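Bench Safety and Inspection Checklist — Opened Desktop Cases
Rornby Repair Room, August round
Checked by: Viorica Pană
Read over by: Arwel Skyrme

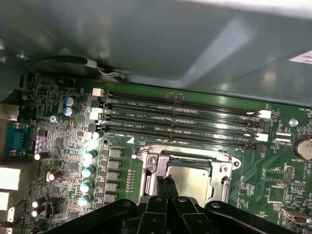 Memory slots and processor socket, bench 2.

Thank you all for leaving the benches in such decent shape this month. I've written a bit more than the boxes strictly ask for, as usual, so bring a coffee.

1. Power cord unplugged and laid where you can see it
OK. Cord was coiled on the shelf above the bench, just as we like it.

2. Wrist strap tested and clipped to bare metal
OK, though the strap on bench 2 is getting tired at the snap. Eustaquio has a new one in his drawer and has promised me it will be swapped before the next round.

3. Memory slots empty and clean
OK. All four are empty and the gold contacts are in plain view. Please go by the printing on the board when the modules go back in — it reads DIMM2_CPU1, DIMM1_CPU1, DIMM4_CPU1, DIMM3_CPU1, and that order has caught out better people than me.

4. Slot latches present at both ends
OK. Some are white and some are black, so don't go hunting for a missing part on account of the color.

5. Processor and socket
Processor is in its socket with the metal frame around it. Keep fingers and tools off the bare board beside it, and if you need to lift the lever, do it slowly and with the lamp on. Domnica asked whether the top of the processor can be wiped. It can, with a lint-free cloth and a very light hand.

6. Tall parts next to the socket
Look before you lean! The capacitors with the teal tops stand right by the row of square gray chokes, and a sleeve or a dangling badge will find them sooner or later.

7. Case edges
Needs attention. I ran a gloved finger along the lower lip and felt a burr. Tape it for now, and Thoa Phan will file it down when she's in.

8. Loose screws
Count them into the tray and count them out again. The tray sheet for job 209 is signed.

9. Walkway and extinguisher
Walkway clear. Extinguisher tag is in date, but the Irkach carton has crept in front of it again, so I moved it under the window.

Follow-up: items 2 and 7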